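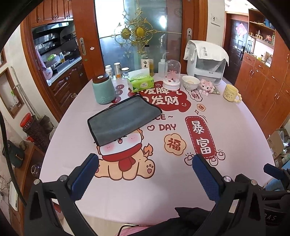
Table covers and small tableware, gallery

Filed under: Home & Table > Table Covers > Round

Reading time: 3 minutes

Printed covers are the hardest type to keep looking tidy on a round table. A plain cover hides a slight twist; a printed one shows it at once, as the lettering gives the eye a line to follow. The pale pink cover used for this page carries a large cartoon puppy in a red scarf, with a red cloud-shaped banner spread above it and a tall red label, 暴富, standing to its right. The graphics all read from one side, so the cover has a front. Set the front towards the main seat and the tissues, jars and bottles at the far edge, and the greater part of the print stays in view.

The notes below deal with the cover first and then with the items kept on it. They were put together in February for the Flurar table cover pages and follow the same order as our notes on square and oblong covers.

Cover, print direction. The words on the banner, 发胖 and 发财, play on gaining weight and getting rich, and share a first character. 福 on the orange badge is the usual character for good fortune. Prints of this kind are sold for the New Year but are often left on all year.

Cover, fit. Measure the table across the top at its widest point and add twice the drop. A drop of 12 cm clears the knees of a seated adult on most dining chairs. Below 7 cm the edge tends to lift and curl. Round covers should be turned a little at each wash so that the fold lines do not settle in one place, then turned back to the front when laid.

Cloth. A folded grey microfiber towel with a black border lies over part of the puppy's head. Microfiber is suited to daily wiping and should be washed apart from cotton, which sheds lint into it. No fabric softener. Folded in four it gives eight clean faces before it needs rinsing.

Canister. Teal ceramic, dark wooden lid. Wooden lids should be wiped and left to air, never soaked. Ceramic of this weight is best kept clear of the table edge.

Small jars. One amber glass and one clear glass, both with silver lids, next to a white plastic pill bottle. Amber glass cuts down light and suits contents that fade or turn. Medicines should go back in a closed cupboard where there are children in the house.

Bottles. The clear glass bottle is labelled 梅见 and holds a pale yellow liquid. The squeeze bottle to its right has a thin angled nozzle, a shape that gives good control over small amounts. Stand tall bottles behind low items, so that a reaching arm meets the low ones first.

Glass dome. Clear, on a white base, with pink flower-like decorations inside. Dust the outside with a dry cloth. Lift by the base.

Related sizes: the Wavier chart covers round tables for 11 and 13 cm drops. The Stokudia chart gives the same figures for oval tops.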